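Lornham House, residents' meeting, February

Held in room 604, start 7:10 pm. Eldana Kassa chairing and taking notes, sorry for the typing. 14 present, 2 sent apologies. Last minutes agreed, no changes.

1. Shared kitchen

Long discussion. Floor not getting swept after supper, crumbs and wrappers going through to the next room. Agreed: evening cooking group sweeps both sides of the doorway, terracotta tiles and the marble-pattern ones, before lights off. Stools back upright, basins off the floor. Rota goes up on the fridge, Eldana to print.
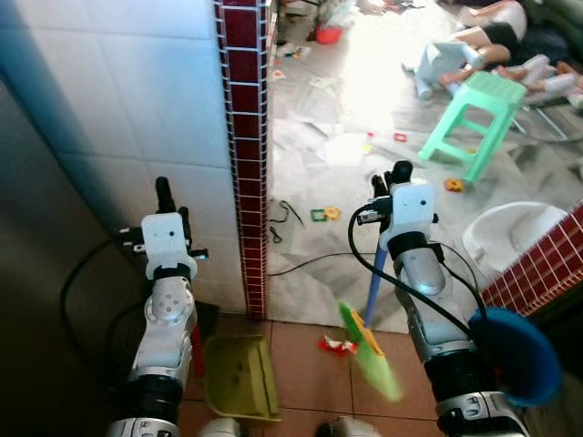
Item 1: kitchen doorway, broom and dustpan out, stool tipped over in the next room.

Question whether dustpan and broom should live in the kitchen or the hall closet. Kitchen, by show of hands. Blue bucket stays too but no food scraps in it please. Grout by the red mosaic edging wants a proper scrub, left for the spring clean. Someone asked for a second broom, no decison.

2. Supplies

Petek order came to $28, trash bags and dish soap. Drorura floor cleaner is nearly out. Try Droment next time, cheaper, if people don't mind the smell. Third floor does mind the smell. Eldana to get one small bottle and see.

3. Laundry room

Dryer still slow. Landlord called twice, no reply yet. Carry over.

4. Any other business

Bikes in the stairwell again. Please use the rack. Lost key handed in, ask Eldana. Request for quiet after 10 pm, all agreed in princple.

Closed 8:05 pm. Next meeting same room, time to be posted.

Recent items
Kitchen rota, February
Minutes: January meeting
Laundry room hours
Spring clean sign-up sheet
Bike rack spaces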